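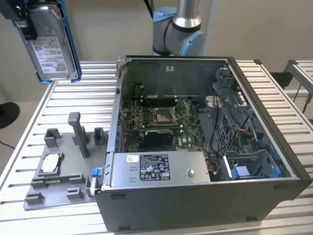 Figure 1. The workbench with the open desktop computer, the grey parts fixture and the gripper holding the hard disk drive in its blue caddy.

Can a Robot Do the Chores Yet? A Study of Computer Dismantling as a Shop-Floor Task

Student project report, Satmont Technical College
Submitted May 30, 2019

1. Background

The question set for this project was whether machines are ready to take over the small, varied jobs that people do in homes and on shop floors. Robots have worked in car plants for decades, but a car plant is arranged so that every part arrives in the same place and at the same angle. A kitchen drawer or a repair bench is not arranged in that way, and the worker must cope with whatever is put down.

The project group chose to study the refurbishing of used desktop computers. The work was suggested by Haugland, a local firm which buys office machines at the end of their lease and prepares them for resale. Its workshop received 2842 desktop computers in the last full year. Each one has to be opened, checked and stripped of its drive, and in many cases the memory and processor are taken out as well. Staff describe the work as light but tiresome. It is close in kind to many household chores -- unclipping, lifting out, putting away -- and it was considered a fair test for that reason.

2. The task

The task was limited to the handling of parts once the side panel is off. The computer lies on its side with the interior facing up. Parts are moved between the case and a fixture on the bench, where each has its own slot or pocket. The hard disk drive sits in a plastic caddy, and handling it calls for a firm hold on a part which was designed for human fingers.

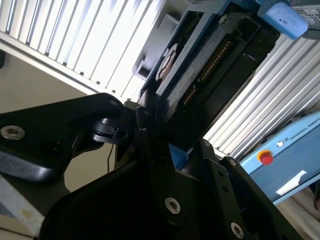
The choice of where to hold the drive took up more of the project than had been planned. A person picks up a drive without thinking, shifts it in the hand and turns it over. A gripper with two fingers has to make one good choice at the outset. If it closes on the caddy alone, the plastic may flex. If it closes too far along the underside, it may press on the circuit board. The group's rule was that the fingers should never bear on exposed electronics, and any hold that broke this rule was recorded as a failure even where the drive reached its place.

3. Method

The group set out a programme of 400 single moves over 12 working sessions. A single move was defined as taking one part from its starting place and leaving it properly seated at its destination. Moves were judged by two members of the group working separately, and a move on which they disagreed was entered as doubtful and left out of the totals.

Results were placed under 4 headings: completed, completed after a second attempt, stopped by the operator, and failed. The group's planning notes, kept under the working title Aneo, give the order of moves for each session. The order was changed between sessions so that the easier parts did not always come first.
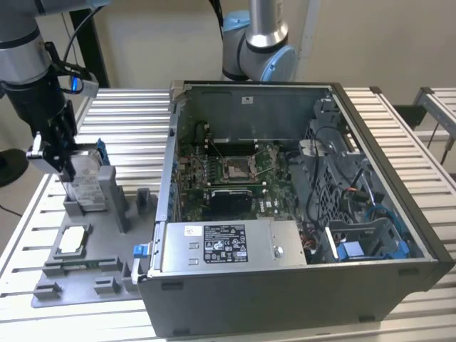

Seating a part proved a harder matter than carrying it. Once a drive has been gripped, moving it through open air presents little difficulty. The last few centimetres are different. The part must be upright and in line with the slot, and it must be let go only when it is supported. The processor raises the same question on a smaller scale, as it is thin, square and must lie flat in its recess. A memory stick is long and narrow and will jam if one end goes down before the other.

4. Findings

The group found that the machine work was steady but slow. A trained member of Haugland's staff finished the same set of moves well ahead of it in every comparison. The gap was widest where a part had to be freed from a latch, as the worker used one hand to press and the other to lift, almost as one action.

Failures were seldom dramatic. Most were small errors of position which a person would have corrected by feel. Where the case had been put down slightly askew, such errors were more common, and the group was obliged to square it to the bench before continuing.
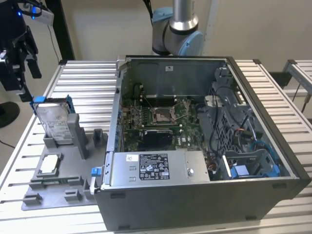 Cables remain the chief obstacle to extending the work. A rigid part is the same shape every time it is met. A cable is not, and in a desktop computer the cables around the drive cage may lie across the very space that a gripper needs. The group did not attempt to unplug or tidy cables, and no claim is made here about that part of the job.

5. Application to household chores

The findings carry over to the home only in part. Putting cutlery in a tray or plates in a rack resembles the fixture work and seems within reach where the tray and rack stay put. Folding clothes, clearing a crowded worktop or finding a plug behind a cabinet has more in common with the cables. The group visited the Lustwood sheltered housing scheme to ask residents which chores they would hand over first. Bed changing was named most often, and it belongs firmly to the second kind.

6. Recommendations

Haugland is advised not to plan for unattended dismantling at present. A shared bench, at which a member of staff frees the latches and cables and the machine sorts the loose parts, would merit a trial. The group further recommends that a later project take up the release of latches with two arms, using the same record sheets so that the results may be compared. The sheets and planning notes will be held in the department office from June and may be consulted on request.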